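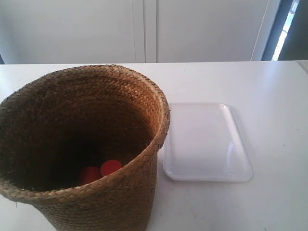 4. Timing, Consent and the Second Message

4.1 Why we looked past the sign-up

Most of what has been written about text message marketing for small retailers stops at the moment a customer joins the list. We understand why, as that is the moment a shop owner can see and celebrate, and it is the number that goes on the slide at the end of the quarter. Our own interest began a little later than that, with the messages a customer gets once the welcome text has come and gone, and with the question of when people decide they have had enough. Several of the owners we spoke with told us, quite cheerfully, that they had never looked at who left or when. One of them, who runs a housewares shop in Flullimley, had been sending a weekly offer for two years and was surprised to learn that her sending tool kept a record of opt-outs at all.

We should say a word about terms before going further. By "second message" we mean the first promotional text that follows the automatic welcome, whatever its content and however long the gap. By "opt-out" we mean a reply of STOP or its equivalent, or a removal made by the shop at the customer's request. A customer who simply ignores every message remains on the list for our purposes, although we will come back to these quiet subscribers in Section 6 (they deserve more attention than we were able to give them).

4.2 Participants and procedure

The shops were recruited through Kestbridge, a regional sending service whose customers are mostly independent stores with one or two locations. We wrote to every shop that had been active on the service for the whole of the previous year, and 42 agreed to take part. They sell many different things – garden supplies, children's shoes, baked goods, secondhand books, things for the home – and we made no attempt to balance the categories. Each shop was asked to carry on writing its own messages in its own way. The only thing we changed was the gap between the welcome and the second message, which was set by the service to either 2 days or 19 days for each new subscriber. Data collection began in February and ended when the last shop had completed its second seasonal promotion.

Gintarė Navickas and Adebayo Afolabi coded the text of each second message separately, using the scheme laid out in Section 3. They met afterward to talk through the messages on which they differed, and where they could not agree the message was passed to a third reader. Most of the disagreements concerned tone. A line such as "we saved one for you" can be read as friendly or as pushy, depending a good deal on what one had for breakfast, and we do not claim that our final codes settle the matter.
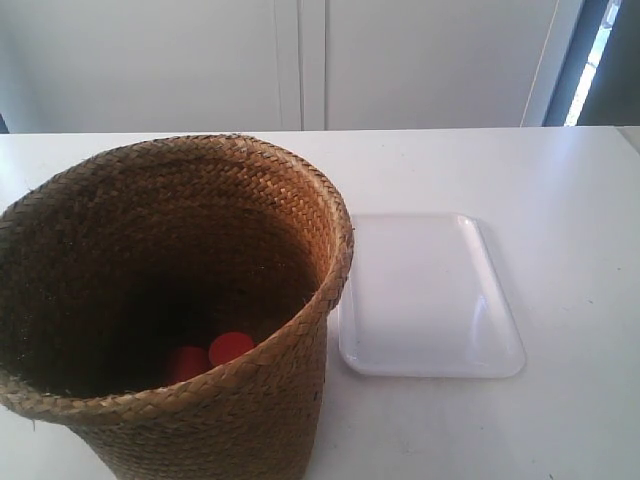

Figure 3. A woven basket with two red objects inside.

4.3 What the opt-outs looked like

Customers in the short-gap group left sooner, as we had expected, but the pattern was less tidy than we had guessed when we planned the study. Roughly 70 percent of all the opt-outs we recorded in that group came within an hour of a message arriving, and very few came in the quiet stretches between messages. People seem to leave when they are reminded that they are on a list, and a reminder that comes very soon after the welcome appears to carry extra weight. In the long-gap group the departures were spread more evenly over the following messages, and a fair number of replies asked who was writing. We had not planned for that question, and the shops had not either.

The time of day mattered more than we thought it would. Messages sent before 9 a.m. drew more opt-outs in both groups, even when the offer itself was a generous one. Following Zariņš and Kalniņš, we had assumed that early messages would be forgiven if they concerned something the customer might want that morning, such as bread. Our bakeries gave this idea only modest support, and we would want a good many more of them before saying anything firm.

Interviews with owners helped us make sense of some of this. The owner of Lurkley, a gift shop, described writing her second message as "the hard one," because the welcome was already written for her and by the third she felt she knew her customers. Others said much the same in different words. Several had fallen into the habit of copying the welcome and adding a discount code, and it was these near-copies that our coders most often marked as impersonal. Whether customers noticed the repetition is something our data cannot tell us, and we take up a possible design for testing it in Section 5.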